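2018-05-26
Rain gauge comparison, Grustelville site, entry 29

Downloaded both loggers this morning. Juton gauge: 2,841 records, no gaps. Batista gauge: three gaps, all in the overnight storm, each starting within a minute of a supply voltage dip. Battery connector was green on the negative side. Cleaned and refitted, voltage steady since.

Storm totals still disagree. The Batista reads low in the heavy part and matches well in the drizzle after it. That pattern fits tipping-bucket undercatch at high intensity, but the gaps fall in the same period, so the two effects can't be separated from this event. Leave the storm out of the regression for now – flag it, don't delete it.

Checked level on both. Juton fine. Batista leaning slightly west, shimmed. Funnel had catkins and grit in it, screen not blocked. Leaves on the hedge side are filling out and the gauge is closer to them than I would like. If we move it we lose the continuous record, so decide before August, when the convective stuff usually starts.

Clock check: Juton logger slow by 3 seconds, Batista logger fast by more than that and drifting. Reset both to UTC. The earlier files need a linear correction before merging. Do not use the Briment script for it, it still assumes local time and shifts everything after the spring clock change.

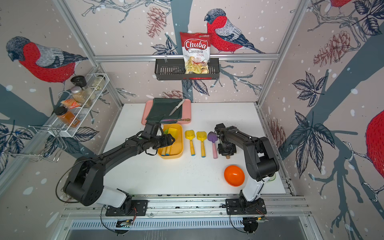

Static calibration of the Batista is next, slow drip first, then the faster nozzle. Want the tip volume at both rates before touching the adjustment screws. If the fast run comes up short by a similar fraction to the storm, apply a rate-dependent correction and leave the hardware alone.

To do: spare connector, grease, new desiccant for the Juton box – the indicator has gone pink.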